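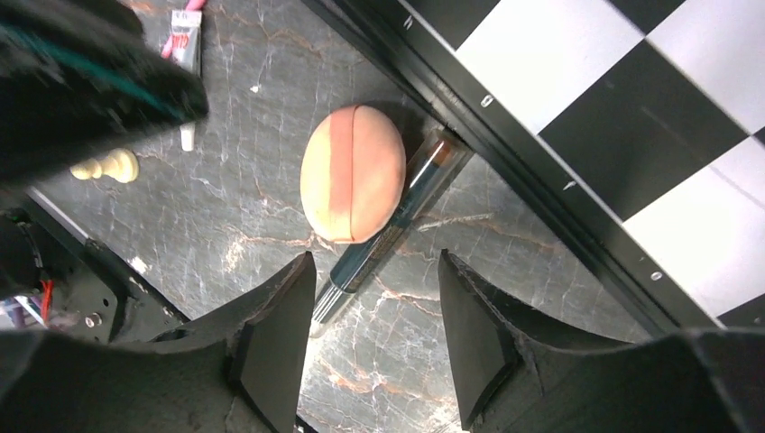
Festby releases Corno 2 with a rewritten grasp planner for cluttered tables

Filed under: Robotics > Software

April 28, 2020

Festby has released version 2 of Corno, its open-source planning and control package for two-arm tabletop robots. The new version replaces the old grasp planner, changes how wrist and overhead cameras are combined, and adds a replay tool for looking at failed picks.

The main change is in how Corno picks a grasp when small objects touch each other. Version 1 fitted a box around each object and closed the gripper across the narrow side. That was fast, but it did poorly when a thin item such as a pen or a makeup stick lay against something round, and the planner often treated the two as a single object. Version 2 scores possible finger positions directly from the wrist camera's view and throws out any that would push a neighbor more than a set distance. The limit can be changed in the config file.

Festby tested the planner on a mixed set of cosmetics, chess pieces, toy blocks and writing tools. The team ran 1,960 pick attempts in February, with two arms sharing a rail and a fixed camera covering the whole work area. Objects were placed by hand and moved between runs.
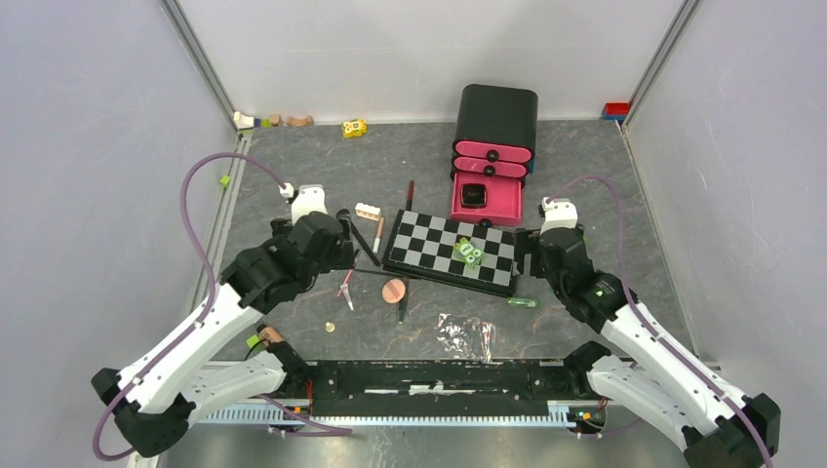 Both arms plan in the same coordinate frame, and Corno now keeps a single list of objects for the pair. In the earlier version each arm kept its own list, and the two could disagree after one arm moved something. When that happened the second arm stopped and asked for a rescan, which slowed long jobs. The shared list is updated after every grasp and every release, and either arm can claim an object. A claimed object is off limits to the other arm until it is put down or the claim times out. The default timeout is 800 milliseconds.

The overhead camera is used to find objects and plan the approach. Once the gripper is close, control passes to the wrist camera, which corrects the final part of the motion. Festby says the handoff was the hardest part to get right. Small errors in calibration made the arm jump sideways at the switch, so the new release blends the two estimates over several control cycles. Users who want the old hard switch can turn it back on with a flag.

Clear plastic remains a weak spot. Caps and see-through barrels give poor edges, and the release notes advise gripping such items on the solid part of the body where there is one.

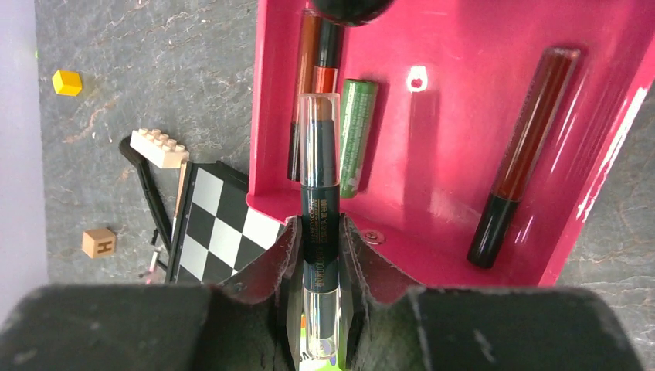

Wrist camera view of a cosmetic stick held upright between the gripper pads, with a pink tray behind it.

The replay tool keeps the last 1,000 control steps from each arm along with the matching camera images. A user can scrub through a run, see which grasps were considered, and load the same state into the simulator. It works with logs from version 1, but those logs do not include grasp scores.

Corno 2 also closes 76 reported issues, most of them in the calibration scripts and the gripper drivers. Config files from version 1 need to be converted with the included script before the planner will start. Existing calibration data can be kept if the cameras have not been moved.

The package is free to download. Kaststead, which sells workcells with Corno installed, plans to offer the update to its customers after its own testing is finished.

Related items
Kaststead adds remote logging to its workcells
Cheng motion library drops support for older controllers
Wrist camera calibration: what changed in Corno 1.9

Contact the newsroom | Copyright 2020 | Back to top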